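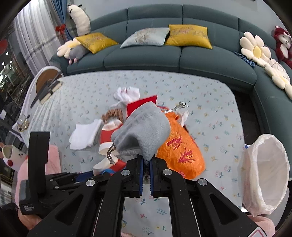 Ticket 1616
Subject: Retail terminal won't validate draw tickets at Clarkthorpe newsagency
Opened: Wed 2 January
Product: Stalodent terminal, counter model
Priority: 2

Reported by retailer
Terminal sells tickets normally but returns error 261 whenever a winning ticket is scanned. Instant scratch tickets validate fine. Customers are being sent to the Jastham outlet to collect prizes. Retailer has restarted the terminal twice with no change.

First response
Asked retailer to clean the scanner glass and key in a serial number by hand. Same error on manual entry, so the scanner is ruled out. Error 261 means the terminal's prize authority doesn't match the one held on the central system.

Remote check
Logged in to the terminal. Local payout limit is set to $200. Central record for this outlet has no limit at all – the field is blank. The outlet changed hands in October and was re-registered under Ivanov Newsagencies. The limit was not carried over to the new licence record. Scratch tickets use a separate table, which was copied correctly.

Action
Entered the $200 limit on the central record and pushed a configuration refresh. Terminal didn't pick it up on the first attempt. Retailer signed off, waited for the red light to go out and signed back on. Refresh then completed.

Test
Retailer scanned a small winning ticket from the last draw. Validated and paid, receipt printed. A second ticket over the limit gave the correct "refer to head office" message.

Status
Resolved. Jastham outlet has been told it can stop taking referrals. Separate ticket raised with the licensing team to check other outlets re-registered since October – please don't reopen this one for those.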